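Beaded bracelet

A beaded bracelet is a band of beads threaded on a cord, wire or elastic and worn at the wrist. Beads may be of glass, stone, wood, shell or plastic. The smallest kind in general use, seed beads, are often worked into clusters or small flowers.

Construction
Most bracelets are strung on a single thread. In knotted work the cord is tied between beads – this stops them rubbing and keeps the rest in place if the cord breaks. Elastic bracelets need no clasp, but the elastic weakens with age.

Storage
Bracelets are commonly kept flat in a shallow box or lined tray.

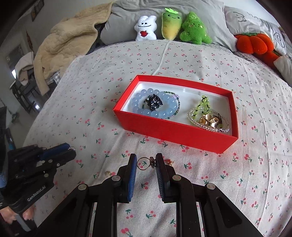
Elastic types should not be left stretched, and fine strings are best laid apart from heavier pieces, as they tangle easily. Metal ornaments can scratch softer beads.

See also
Bead stringing
Jewellery box
Seed bead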